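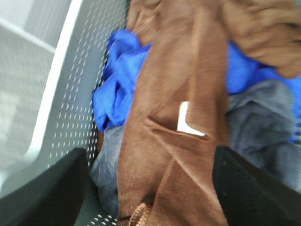 Last updated: 25 July 2020, 17:57

Ticket 1411
Subject: Label printer leaves empty labels between printed ones
Opened by: Birsen Dönmez, Tisora second-hand clothing
Handled by: Baldur Holst, Grokorix support
Product: Grokorix stock program, with Rurker label printer
Status: Solved, open for comments

Birsen Dönmez wrote:

Good morning. I write to you on behalf of our shop, Tisora. We use your program for the stock and a Rurker printer for the price labels. In May we changed to a new roll of labels, and from this time the printer makes one good label, then one empty, then again one good. Sometimes there are two empty ones. The text on the good label is also too low, so the last line with the article number is partly on the next label.

The clothes wait in the metal bins until they have a label, also the brown velour which I wanted to put on the rail this week. Without the article number the till cannot find the price and we must type it by hand.

What I have tried already:
- I switched the printer off and on again.
- I took the roll out and put it back according to the drawing inside the lid.
- I installed the program again on the computer at the till.
- I printed from the second computer. The result is the same.

I hope I have given enough information. Please tell me if you need more.

Baldur Holst wrote:

Hello Birsen, thank you for the clear list. If both computers give the same result, I think first of the printer or of the label size.

Please could you do these two things for me?
1. Hold the feed button while you switch the printer on, and let go when the light blinks. It will print a page with its own settings. Please copy here the lines "Media type" and "Label length".
2. Open Settings, Labels in our program and tell me which template is marked.

Birsen Dönmez wrote:

The page says:
Media type: continuous
Label length: 300
In the program the template "Standard, long" is marked. I do not know if this was always so. My colleague made the settings when we bought the printer and she does not work here any more.

Baldur Holst wrote:

The first line explains a part of it. "Continuous" is for paper without gaps, such as receipt paper. Your labels have a gap between them, I suppose, and the printer must look for this gap to know where a new label begins. Please change Media type to "gap" in the printer driver (Printers, right click on the Rurker, Preferences, Stock). Afterwards run the calibration from the same window. The printer will push out several empty labels during the calibration and this is normal.

Birsen Dönmez wrote:

I have changed it and I have made the calibration. It is better, but it is not good yet. The empty labels come only after a long label text. A short text such as "Scarf, wool" is printed correctly. A longer one such as "Jacket, velour, brown, with lining" still gives an empty label behind it.

I have noticed also that after I closed the lid the light was orange for a moment. I do not know if this is important.

Baldur Holst wrote:

The orange light is only the printer measuring the label again, so you can leave it.

The long text is a good clue. The template "Standard, long" is made for a higher label than the one you have now. When the description needs a second line, the template pushes everything down and the bottom of it falls over the gap. Please choose "Standard, short" and put a tick at "Reduce text to fit". Then print one label with your longest description before you print a whole batch.

Birsen Dönmez wrote:

I printed the jacket label, and then all the labels which were waiting from the last delivery. There is no empty label among them. The article number is complete and the till reads it.

One question remains. The letters in the long descriptions are now rather small. Our older customers will have difficulty to read them. Is it possible to make only the price bigger?

Baldur Holst wrote:

Yes, this is possible. Open the template with the pencil button, click on the field Price and set Scale to a number higher than 100. Save it under a new name, otherwise the next update of the program will put the original template back.

I leave the ticket open for a week in case something returns. If you order the old, higher labels again, please remember to change the template too.

Birsen Dönmez wrote:

I have saved it as "Tisora price big" and I have written the name on a paper beside the printer. We have also one carton of the old labels in the cellar, in the Sönmez box under the stairs, and I will use them for the shoe shelf by hand. Thank you very much for your patience.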